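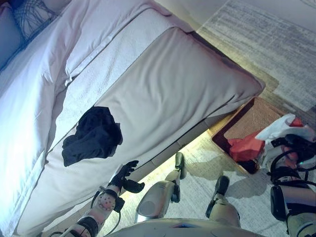 Bed-making notes, as a thread. Subject is the duvet and the pad under it. Rented room in Nerkutdale, one bed, white duvet, quilted mattress pad.

**2/** Order of work: clothes off, pillow off, duvet off, pad squared, duvet on, pillow on. Most of the trouble people report to me comes from skipping the fourth item. The pad gets judged by the top surface, and the top surface is the last place a shifted pad shows.

**3/** Check the corners. Mine is a quilted pad with a welted border, and the welt is a useful reference line. If it runs parallel to the edge of the base, the pad is square. If it wanders, lift the mattress corner and pull the pad toward you with a flat hand. Pulling by the welt stretches the stitching.

**4/** Clothes. A dark navy item on an off-white pad is a laundry question before it is a tidying question. Dark cotton sheds. Anything navy that has spent a night on pale quilting gets lifted straight up, never dragged, and the pad gets a pass with a lint roller.

**5/** Where the clothes go next: hook, drawer or hamper. A chair is not on the list. I had a chair in here until August and it held 2 weeks of shirts at a time. The chair is now in the kitchen.

**6/** Duvet. Rumples are of two kinds. Surface creases are in the cover and shake out. Lumps are fill that has migrated and they do not shake out from the foot end. Hold two adjacent corners, snap downward, rotate to the next side, repeat until you have been all the way around.

**7/** Overhang. I want equal drop on the long sides and none at the head. Measured mine after the last wash: 37 cm on the window side, same on the other. If your duvet is the same width as the mattress, there is no drop to equalize and the fold has to sit at the edge. It will slide off by morning. Buy the next size up.

**8/** A reply asked about duvet weight. Mine is a Varko, mid-weight, and the cover is 100 percent cotton. The ties inside the cover are too short. I sewed longer ones from cotton tape, one at each corner, and the fill has stayed put since.

**9/** Pillow. Dark blue case with a pattern of thin, tangled lighter lines. It does not match anything, and matching is outside the scope of this thread. Dark cases hide hair oil and show dust, so they go in the wash on schedule, whether or not they look dirty.

**10/** Schedule, for those who asked. Pillowcase weekly. Duvet cover every other week. Pad monthly, cold, low spin, dried flat over two rails. High heat shrinks the quilting thread faster than the fabric and the pad puckers. A puckered pad will not lie square again.

**11/** Reiko Kudo replied that she strips the bed fully every morning and leaves it bare for an hour before making it. I tried this for a month. The mattress does air better. I also came home twice to a bare mattress. Now I fold the duvet back to the foot, open the window, shower, and make the bed after.

**12/** Light. Make the bed with the lamp off if you have a window. Strong daylight flattens white fabric on the side nearest the window, and creases there are hard to see. Run a palm over that side. The shaded side you can do by eye.

**13/** Rounded mattress corners. Mine bulge slightly past the base. This is normal for the model (Pudarard, the 300) and is in the care leaflet. An elastic skirt rides up over a bulge like that. Corner straps hold better. The ones I use are Asfaw, sold for ironing boards, shortened and re-stitched.

**14/** Time. With the pad already square, the whole job is under three minutes. With the pad off by a hand's width, it is closer to ten, and most of that is walking from one side of the bed to the other.

**15/** Corrections so far: several people pointed out that lint rollers leave adhesive on quilted fabric in warm weather. Correct. A damp rubber glove works and leaves nothing. Post 4 should read "rubber glove."

**16/** Still open: whether to wash the pad with the straps attached. The leaflet does not say. I take them off. If anyone has left them on through a full cycle, post the water temperature and what the stitching looked like afterward.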